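POLLING PLACE INSPECTION CHECKLIST - ELLWOOD TOWN ELECTION
Site: Stesley Road Hall
Date of inspection: 28 August 2011
Result: open, with repairs owed

Comments follow each item. "OK" means I tried it myself. Anything I was only told is marked as told.

1. Notice of polling place posted at street
Partly. The sign is up but still lists the hours from the July primary. I was told the new one is at the printer. I was told the same thing last time.

2. Accessible route from parking to door
Fail. The ramp is fine. The gravel at the foot of it is not, and a wheelchair will sink there. The hall's own form calls this "fully compliant." I would like to see whoever signed it push somebody across.

3. Door width and door closer
OK on width. The closer pulls hard and needs to be backed off or the door propped.

4. Voting booths
12 booths delivered, 9 fit to use. The others have legs that won't lock. Moving the good ones farther apart would help too - as set up, a tall voter can read the next ballot over.

5. Ballot box and seals
OK. Box empty, hinges sound, seal numbers match the log. The log is in pencil. Use ink.

6. Ballot scanners
2 on site, both made by Modamon. Test deck ran clean on one. The other rejected good ballots, passed them on a second try, and was declared "within normal range" by the supplier over the phone. No written range was offered. Do not open with that machine until we have one.

7. Electronic poll book
The Flillia software loaded and found every test name. It also found a voter I had misspelled on purpose, with no warning on screen. Keep the paper roll on the table whatever the sales sheet says.

8. Backup power
Not shown. There is said to be a generator. Nobody had the key to the shed.

9. Campaign-free zone
Chalk line measured and OK. Two lawn signs were inside it and came out while I was there. I expect them back.

10. Lighting at booths
OK except the back corner, where one tube is dead. Do not put a booth under it.

11. Exits and aisles
Rear exit was blocked by stacked chairs. Cleared on request. Check it again on the morning, before the first voter.

12. Overnight storage of supplies
Locked closet, one key, no sign-out sheet. A lock proves very little when anyone can borrow the key and put it back. Start a sheet.

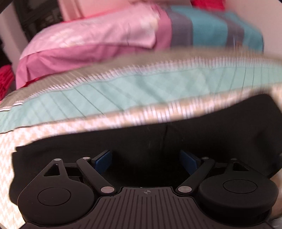
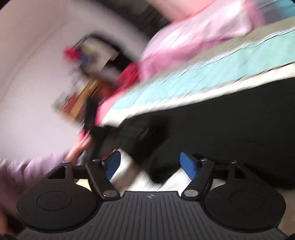
13. Follow-up
Items 2, 6 and 12 must be closed in writing before opening. A phone call does not count. Items 1, 4 and 10 can be checked at setup. For item 8 I want to hear the generator run under load.

Copy to the town clerk's office and to the hall. Keep one with the poll log.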